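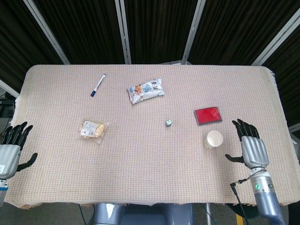
천을 덮은 탁자와 로봇의 두 손. 마커, 과자 봉지, 포장된 빵, 작은 큐브, 빨간 인주, 종이컵.

엘루스(Elus) 작업 기록: 탁자 위의 물건들

글쓴이: 헤드비카 하르바트(Hedvika Charvát)

이 페이지는 엘루스 작업을 궁금해하시는 분들을 위해 만들었습니다. 엘루스는 킨던트(Kindent)에서 진행하는 작업의 이름이고, 두 손을 가진 로봇이 탁자 위의 일상 물건을 집고 옮기고 건네는 동작을 배우도록 예시를 모으는 일입니다. 저는 한국어를 어른이 된 다음에 배웠습니다. 그래서 문장이 조금 딱딱할 수 있습니다. 기술 용어는 가능하면 한국어로 썼고, 저희가 방 안에서 매일 쓰는 말은 그대로 두었습니다.

사진을 크게 보시려면 사진을 누르시면 됩니다. 사진 밑에는 작업하면서 적어 둔 메모를 주제별로 옮겼습니다. 순서대로 읽지 않으셔도 괜찮습니다.

탁자와 천

천은 연한 분홍빛이 도는 베이지색이고 짜임이 눈에 보입니다. 처음에는 천 없이 작업했습니다. 탁자 표면이 매끄러워서 손가락이 가벼운 물건을 건드리면 멀리 밀려갔고, 조명이 표면에 비쳐서 흰 물건의 가장자리를 찾기가 어려웠습니다. 천을 덮은 다음에는 물건이 덜 미끄러집니다. 대신에 새로운 문제가 생겼습니다. 손끝이 너무 낮게 내려가면 천을 같이 잡습니다. 그러면 물건 전부가 조금씩 움직입니다.

천을 같이 잡은 시연은 버리지 않고 따로 표시합니다. 표시의 이름은 "천 물림"입니다. 콜턴 펠티에(Colton Pelletier)가 학습 쪽을 맡고 있는데, 그런 시연도 나중에 쓸 곳이 있다고 해서 그렇게 정했습니다.

천의 가장자리에는 술처럼 풀린 실이 있습니다. 실을 자르자는 의견이 있었지만 저는 반대했습니다. 자르면 그 전의 기록과 모양이 달라집니다. 천을 세탁하는 날에는 같은 종류의 다른 천을 덮고, 기록의 비고란에 "천 교체"라고 씁니다.

물건을 고르는 기준

물건 목록은 오드리안 볼리외(Audrey-Anne Beaulieu)와 제가 같이 만들었습니다. 비싼 물건은 없습니다. 대부분 편의점이나 문구점에서 살 수 있는 것입니다. 한 탁자에 놓는 물건은 잡는 방법이 서로 다르도록 고릅니다.

마커: 길고 가늘고, 굴러갑니다. 비스듬히 놓았을 때와 똑바로 놓았을 때 손목의 각도가 많이 달라집니다. 뚜껑을 잡고 들면 뚜껑만 빠지는 일이 있어서, 시연자는 몸통을 잡으라는 지시를 받습니다.

과자 봉지: 모양이 잡을 때마다 바뀝니다. 봉지의 넓은 면을 누르면서 집는 방법과 접합된 끝을 집는 방법, 두 가지를 모두 모읍니다. 안의 과자가 부서지면 봉지가 얇아지고, 그때는 새 것으로 바꿉니다. 바꾼 봉지는 먹어도 되지만 가루가 많아서 인기가 없습니다.

포장된 빵: 봉지와 비슷해 보이지만 많이 다릅니다. 포장이 투명하니까 어디까지가 빵이고 어디부터가 비닐인지 카메라로 구분하기 어렵습니다. 사람은 손으로 느껴서 알지만 로봇은 보는 것에 많이 기대고 있습니다. 힘을 세게 주면 빵이 눌리고, 한 번 눌린 빵은 원래의 모양으로 완전히 돌아오지 않습니다. 그래서 빵은 하루에 여러 번 바꿉니다.

작은 큐브: 주사위만 한 크기입니다. 가장 작은 물건이고 시간이 가장 많이 걸립니다. 검은 손가락 사이로 들어가면 위에서 보는 카메라에 전혀 보이지 않을 때가 있습니다. 시연자들은 큐브 차례가 되면 말이 없어집니다.

인주: 납작한 물건의 대표로 넣었습니다. 열린 상태로도 쓰고 닫힌 상태로도 씁니다. 열린 상태에서는 옆면을 잡아야 하고, 빨간 면에 손가락이 닿으면 그 시연은 실패로 적습니다. 손가락을 닦는 데에 시간이 걸리고, 닦지 않고 계속하면 천에 빨간 점이 남습니다.

종이컵: 가볍고 잘 넘어집니다. 위에서 테두리를 잡는 방법과 옆에서 몸통을 감싸는 방법이 있습니다. 몸통을 감쌀 때 손가락이 세게 닫히면 컵이 찌그러집니다. 찌그러진 컵은 바로 뺍니다. 컵에 물을 넣는 작업은 하지 않습니다. 장비 가까이에는 액체를 두지 않는 것이 규칙입니다.

시연 한 번의 순서

시연 한 번은 짧습니다. 길게 느껴지는 것은 준비하는 시간입니다. 순서를 그대로 적겠습니다.

먼저 담당자가 배치 카드를 한 장 뽑습니다. 카드에는 물건의 이름과 대략의 위치가 적혀 있습니다. 정확한 위치는 적혀 있지 않습니다. 같은 카드를 뽑아도 사람마다 조금씩 다르게 놓게 되고, 저희는 그 차이가 필요합니다.

다음에 로봇의 두 손을 시작 자세로 둡니다. 손가락은 펴고, 손은 탁자의 왼쪽과 오른쪽에 둡니다. 시연자가 "준비"라고 말하면 기록하는 사람이 과제 문장을 읽습니다. 예를 들면 "오른손으로 종이컵을 잡아서 왼쪽으로 옮기세요" 같은 문장입니다. 과제 문장은 짧은 명령문으로 통일했습니다. "살짝"이나 "조심해서" 같은 말은 쓰지 않습니다. 사람마다 그 말을 다르게 이해합니다.

시연자가 동작을 끝내고 손을 시작 자세로 돌려 놓으면 "끝"이라고 말합니다. 손이 돌아오기 전에 "끝"을 말하면 기록의 마지막이 잘립니다. 이 실수는 점심 먹기 바로 전에 많습니다.

마지막으로 기록하는 사람이 결과를 적습니다. 결과는 성공, 부분 성공, 실패, 무효입니다. 무효는 로봇이나 시연자의 잘못이 아닌 경우입니다. 전화벨이 울려서 시연자가 고개를 돌렸다든지, 프로그램이 멈췄다든지 하는 경우입니다.

부분 성공이라는 말에 대하여

이 말 때문에 회의를 길게 했습니다. 처음에는 성공과 실패만 있었습니다. 그런데 과자 봉지를 목표 자리에 놓았지만 옮기는 길에 마커를 밀었다면, 그것을 무엇이라고 적어야 할까요? 파트리시오 칸테로(Patricio Cantero)는 과제 문장에 마커 이야기가 없으니 성공이라고 했습니다. 저는 실패라고 했습니다. 부엌에서 누가 컵을 가져오면서 접시를 밀어 떨어뜨리면 잘했다고 말하지 않습니다.

결국 부분 성공을 만들었고, 비고란에 어떤 물건을 건드렸는지 꼭 쓰기로 했습니다. 지금은 파트리시오가 저보다 더 엄격하게 적습니다. 손가락이 지나가면서 인주의 틀을 조금 스친 것까지 적어 놓습니다.

예전 방식으로 적은 시연은 다시 보면서 결과를 고쳤습니다. 다시 본 시연은 모두 612개입니다. 이 일은 프랑신 볼리외(Francine Beaulieu)가 혼자 맡았고, 제가 그중에서 어려운 것만 같이 보았습니다. 프랑신과 오드리안은 성이 같아서 기록지에는 성을 쓰지 않고 이름을 씁니다. 기록지에 "볼리외"라고만 적힌 것이 있으면 초기의 기록입니다.

지금까지 모은 것

6월까지 모은 시연은 1,239개가 넘습니다. 무효로 적은 것은 이 수에 들어가지 않습니다. 한 손으로 하는 과제가 더 많고, 두 손을 같이 쓰는 과제는 아직 적습니다. 두 손 과제 가운데에서 지금 안정적으로 모을 수 있는 것은 2종류뿐입니다. 하나는 한 손에서 다른 손으로 물건을 건네는 것이고, 다른 하나는 한 손이 종이컵을 붙잡고 있는 동안 다른 손이 그 안에 물건을 넣는 것입니다.

컵에 큐브를 넣는 과제는 보기에는 간단합니다. 그런데 두 손이 탁자 가운데로 모이면 위쪽 카메라에서 컵의 입구가 가려집니다. 시연자는 가려지는 순간에 기억으로 동작을 계속합니다. 학습하는 프로그램에게 이것은 공평하지 않은 예시입니다. 그래서 손의 접근 방향을 바꾸어 컵 입구가 되도록 오래 보이게 하는 방법을 연습했습니다. 손목이 불편한 각도가 되지만 기록은 더 좋아졌습니다.

마커를 컵에 넣는 과제는 중단했습니다. 마커가 길어서 넣은 다음에 컵이 넘어집니다. 무거운 컵을 쓰면 되겠지만 그러면 다른 과제가 됩니다.

조명과 커튼

탁자 뒤에는 어두운 색의 커튼이 있습니다. 커튼이 없을 때에는 뒤로 사람이 지나갔고, 그 움직임이 기록에 남았습니다. 콜턴이 초기의 모델을 시험했을 때 오후에는 동작이 나쁘고 오전에는 괜찮았습니다. 오래 찾아보고 나서 창문의 빛 때문이라고 생각하게 되었습니다. 확실하게 증명한 것은 아닙니다. 커튼을 단 뒤에 오전과 오후의 차이가 줄었습니다.

이제는 반대의 고민이 있습니다. 언제나 같은 배경에서 모은 예시로 배우면 다른 방에서 잘 못할 수 있습니다. 플렌소프(Flenthorpe)에 있는 두 번째 방에서 배경과 천을 바꾸어 모으는 계획이 있습니다. 그 방은 아직 탁자의 높이를 맞추는 중입니다.

손에 대하여

손가락은 검은색이고 여러 마디가 있고, 손바닥 쪽은 은회색입니다. 사람의 손을 닮아서 처음 온 시연자는 자기 손처럼 움직이려고 합니다. 그런데 엄지가 사람의 엄지와 다르게 벌어집니다. 작은 물건을 잡을 때 이 차이가 크게 느껴집니다. 저는 새로 온 사람에게 첫날은 종이컵만 잡게 합니다. 둘째 날에 봉지를 하고, 큐브는 본인이 하고 싶다고 말할 때까지 시키지 않습니다.

손끝에 씌우는 덮개는 피에트샤크(Pietrzak)에서 받습니다. 덮개가 닳으면 잡는 힘은 같아도 물건이 빠집니다. 화요일마다 작업을 시작하기 전에 덮개를 확인하고, 바꾼 것은 손가락의 이름과 함께 적습니다. 왼손 검지라고 쓰지 않고 "왼 1"이라고 씁니다. 엄지는 "왼 엄"입니다. 한국어로 손가락 이름을 전부 외우지 못했을 때 제가 만든 약자인데, 모두가 그대로 쓰고 있습니다.

케이블도 확인합니다. 팔을 크게 돌린 다음에는 케이블이 당겨지지 않는지 한 번 봅니다. 바닥의 케이블은 의자로 밟지 않도록 조심해야 하고, 의자를 뒤로 밀 때에는 먼저 뒤를 봅니다.

자주 생기는 실수

물건을 너무 예쁘게 놓는 것. 사람은 물건을 놓을 때 자기도 모르게 줄을 맞춥니다. 실제의 책상은 그렇지 않습니다. 저도 마커를 탁자와 평행하게 놓는 버릇이 있어서 오드리안에게 여러 번 지적을 받았습니다.

쉬운 손만 쓰는 것. 오른손잡이 시연자는 가운데의 물건을 거의 언제나 오른손으로 잡습니다. 과제 문장에 손을 지정하고부터는 나아졌습니다.

망설임. 시연자가 어디를 잡을지 생각하면서 손을 공중에 멈추는 경우입니다. 결과는 성공이지만, 이런 시연이 많으면 로봇도 같은 곳에서 멈추는 것을 배웁니다. 콜턴은 모델이 빵 위에서 한참 멈추어 있는 것을 보고 누가 시연했는지 맞혔습니다. 저였습니다. 지금은 움직이기 전에 충분히 생각하고, 움직이기 시작하면 멈추지 않으려고 합니다.

실패를 급하게 끝내는 것. 물건을 떨어뜨리면 당황해서 바로 "끝"이라고 말하고 싶어집니다. 그러나 떨어뜨린 다음에 다시 잡는 동작은 아주 귀한 예시입니다. 물건이 탁자 위에 있으면 다시 시도하고, 바닥으로 떨어졌으면 끝냅니다.

기록지에 쓰는 말

새로 오는 사람을 위해서 비고란의 말을 모았습니다.

천 물림: 손가락이 천을 같이 잡음.
밀림: 잡으려고 한 물건이 손끝에 밀려서 위치가 바뀜.
이웃: 다른 물건을 건드림. 물건의 이름을 같이 씁니다.
재시도: 한 번 놓치고 다시 잡음.
가림: 중요한 순간에 물건이 카메라에 보이지 않음.
빨강: 인주 면에 닿음. 손가락을 닦은 뒤에 다음 시연을 합니다.
납작: 종이컵이나 빵의 모양이 변함. 물건을 바꿉니다.
짝 없음: 건네기 과제에서 한쪽 손만 움직임.

"이상함"이라고만 쓰지 마세요. 일주일 뒤에 읽으면 무엇이 이상했는지 쓴 사람도 모릅니다. 말이 생각나지 않으면 자기 나라 말로 써도 됩니다. 저희 기록지에는 프랑스어와 스페인어와 체코어가 모두 있습니다.

방문하시는 분들께

작업실에 오시면 작업을 직접 보실 수 있습니다. 시연 중에는 말을 하지 말아 주시고, 탁자와 천을 만지지 말아 주세요. 물건이 비뚤게 놓여 있어도 그대로 두시면 됩니다. 한 번은 손님께서 친절하게 마커를 똑바로 놓아 주셔서 배치를 다시 했습니다.

시연을 직접 해 보고 싶으신 분은 미리 말씀해 주세요. 체험으로 하신 동작은 학습용 기록에 넣지 않습니다. 한 번에 2명까지 들어오실 수 있고, 가방은 입구의 선반에 두셔야 합니다.

질문은 저나 프랑신에게 보내 주시면 됩니다. 모델과 학습에 대한 질문은 콜턴에게 전달하겠습니다. 한국어 문장에 틀린 곳이 있으면 그것도 알려 주세요. 고치고 나서 답장을 드리겠습니다.

헤드비카 하르바트
킨던트, 엘루스 수집 담당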